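The Prirley Open Bin, Gray

Sold by Westside Storage & Supply
Price: $24 each, or a set of 4 for $80
In stock, ships in 2 days

I've been selling bins out of the Westside shop for a long time and this is the one I end up taking home myself. It's a big, plain gray bin with high walls that flare out toward the top, so you can drop things in without aiming too hard. No lid, no latches, no wheels. It sits on a table or on the floor and it holds your stuff.

People mostly buy it for toys, but mine has done everything. One spent a winter by the back door full of boots. Another one lives in the garage and catches the empties until I get around to taking them in (that one needs a rinse now and then – soda gets sticky). I also keep one on the craft table for whatever the kids have left lying around, and it's a good way to get the table back before dinner.

What I like

The sloped sides. You can see what's at the bottom without digging, and small things don't hide in a tight corner. I had the Song bin before this and it was straight up and down, so I was forever tipping it over to find one little block.

It also wipes out fast. Warm water, a drop of dish soap, an old rag. Skip the scouring pads – they leave the inside dull.

What could be better

It will scuff. If you toss in cans and hard toys every day you're going to get scratches and dark marks on the inside walls, and the floor loses its shine. Mine look pretty beat up and I still use them. If you want something that stays pretty on a shelf, get the Grarivero basket with the liner. It costs more, and I wouldn't put a boot in it.

The flared walls also mean it takes up more room at the top than at the bottom, so measure the top of your shelf space before you order. I didn't the first time.

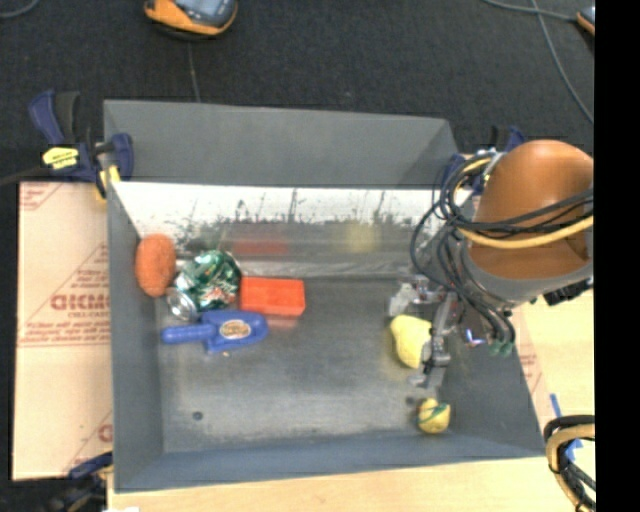
Can I use it for recycling and toys at the same time?

I'd keep a separate bin for each. Crushed cans can have sharp edges, and whatever's left in them drips on everything else. If you only have one, empty the cans out first and wash the bin before the toys go back in.

Ordering

Pick one or the set at checkout. The set comes nested in a single box, and I pack them with paper between so they pull apart easily. Gray is the only color for now, but I've asked Prirley for a blue one and hope to have it by May. Returns are fine if the bin is unused. Pickup at the Westside counter is free, just bring your order number.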